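Group project report — teaching two arms to tidy a game table
Senyo Quartey, Ohemaa Addo, Afia Lamptey. Supervisor: Akua Baidoo
Handed in 17/02/2025

## 1. What we set out to do

Get a pair of arms to do small table-top jobs with game pieces, learned from people showing them and not from us writing out every move. Picking up one round piece, putting it somewhere else. Chips off a stack. Passing a piece from left to right. That kind of size of job.

The original plan had a third arm and a card-dealing task. Both dropped in week 2. Cards are horrible to grip and we only had the one table.

We called the whole thing Gesent, mainly because the form needed a name. The control code is in the repo under that name, the logging part is under Pallgate (Ohemaa's, written for an earlier module and reused with permission).

## 2. Showing a task — the two ways we tried

### 2.1 By hand

Motors go slack, you hold the arm near the wrist and walk it through the job. Joint angles get saved as you go. Easy to explain to a new person, took Senyo five minutes to learn.

Problems:

- your own hands and sleeves are all over the camera view, and the model sees them in training but never when it runs alone
- two arms need two people, or one person doing a sort of swimming movement. We tried the swimming. Very tiring
- the arm feels heavier near full stretch so everybody slows down there, and the model then learned to slow down there as well
- no feel for how hard the gripper is closing, as you work it with a button

We kept 7 of the hand-guided sessions for comparison and stopped.

### 2.2 By remote control

Operator sits to one side with a pair of small leader arms, same joint layout, and the big ones copy. No hands in view. One person can drive both. Takes longer to learn: Afia was good by the second afternoon, Senyo needed most of a week, Ohemaa says she is still not good (her data is fine).

The delay between leader and follower was noticable at first. Part of that was us printing every message to the terminal. Turned that off, much better. Should have been spotted sooner.

Nearly everything below is from remote control.

## 3. Recording rules

We had none for the first batch and it showed. Three people, three habits. Afia comes down straight from above, Senyo slides in from the side, Ohemaa hovers for ages and then grabs. Mixing them gave a model that hovered, slid a bit, and then closed on air.

So, written on a sheet and stuck by the chair:

1. Both arms begin open and clear of the board.
2. Come down from above. No sliding.
3. One pick per recording.
4. If you miss, carry on and get it on the second go. Only bin the recording if a piece leaves the mat.
5. Don't look at the arms directly for more than a moment, use the screen. The model only gets the cameras.
6. Idle arm stays idle!! Do not fidget with the other leader.

Rule 4 was argued over. Akua wanted the misses kept so the model would see how to recover, Senyo wanted clean data only. We kept them, and in the trials the model did sometimes go back for a second attempt, so we think Akua was right. We didn't test it properly with and without, see section 6.

Rule 6 came from reading back the logs. When you concentrate on your right hand the left one drifts. Small movements, but the model picked them up and the left arm wandered around slowly during right-arm jobs. Looked a bit haunted.

## 4. The table

We left the printed mat and board down on purpose. A plain table would have been easier for the vision side, but a lot of earlier student work used plain tables and then fell over as soon as anything was drawn on the surface. Ours is busy — gold lines all over, numerals, little emblems, and other pieces lying near the one you want.

Pieces get moved between recordings, not the board. The numerals are handy as spoken landmarks when one person is resetting and another is driving ("put it nearer the 4").

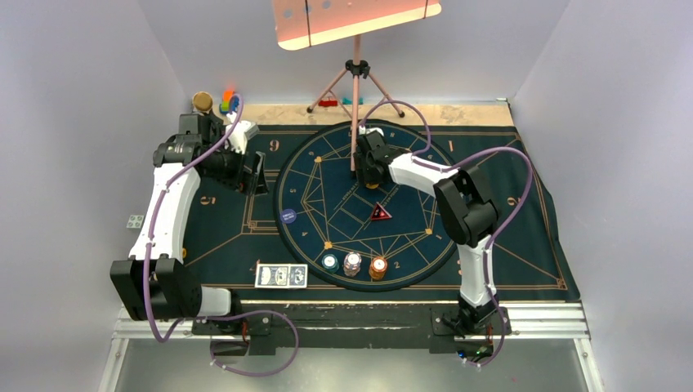

Tubing round the arms was the other thing to sort out. If it's too tight the wrist pulls against it, and too loose it hangs into the camera view. We ended up leaving slack at the elbows and checking it at the start of each session. Afia did most of this and it is not in the timesheet, it should be.

## 5. Results

716 recordings kept after checking. Training stopped at 2000 steps on the small model because the queue for the shared machine was full, so treat these as early.

- Single round piece, right arm: good. Works most of the time if the piece is near the middle of the board, worse towards the rim.
- Chip from a stack: mixed. Takes two chips at once quite often. Taller stacks easier than short ones, probably down to how we recorded.
- Flat disc: poor. Fingers need to get under the edge and there's nothing to get under. A person driving struggles too, so the model had little to learn from.
- Passing left to right: only a few sucessful runs. Not claiming this one.

The hand-guided data trained on its own did badly, but there was so little of it that the comparison isn't fair and we shouldn't lean on it.

## 6. What we would change

Start with the rules sheet. The first batch was mostly wasted.

Log which operator made each recording from day one. We added it late and had to guess the early ones from the style (see hovering, above).

Run the misses kept / misses removed test. It's just a filter and another training run, we ran out of time.

Hiu-tung Yau from the Akpalu group suggested a foot pedal for start and stop, so the operator's hands never leave the leaders. At present the first and last second of every recording is someone reaching for the keyboard and we trim it off with a script. The pedal is on order.

## 7. Who did what

Senyo: control code, leader arms, sections 2 and 5. Ohemaa: logging, trimming script, training runs. Afia: table set-up, tubing, most of the driving, section 3. Section 4 was all of us. Akua read a draft and asked for the failures to be moved out of the appendix, so they are in section 5 now.

Appendix A (settings) and B (session list) are in the repo. B still has gaps for the first week, Ohemaa is filling them in from the logs.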